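August 2021

Pompom trials, Kimwood squad sideline kit. Golik sent 20 pairs of the new foil-strand poms, supposedly non-shedding. I have my doubts. Shook 6 pairs through the full halftime routine and swept up after each. Still shedding, mostly at the handle knot.

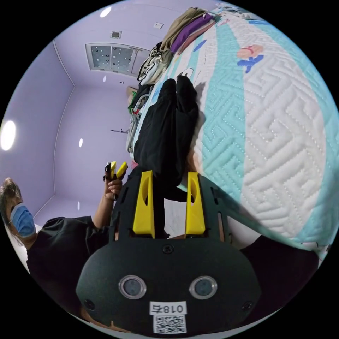 Does the heat-sealed knot hold better than the tied one?
Slightly, for the first run-through. By the fifth I couldn't pick them apart.

The supplier's sheet claims 448 strands a pom. Didn't check, don't much care. What matters is colour under the lights at Plaven oval, and the teal went grey there in March.

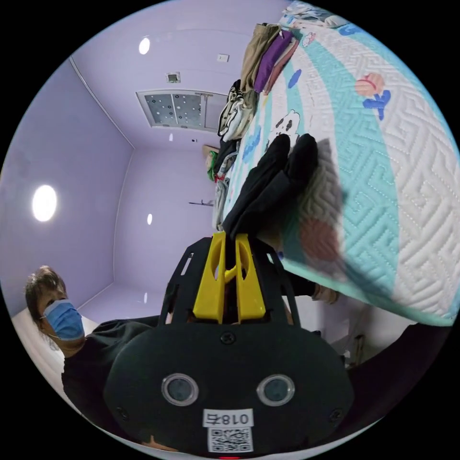
Black cloth in the yellow fingers.

Gavrilă handles are comfier but cost more. Not convinced the girls would notice. Holding the order until I've tried 5 more pairs in the rain.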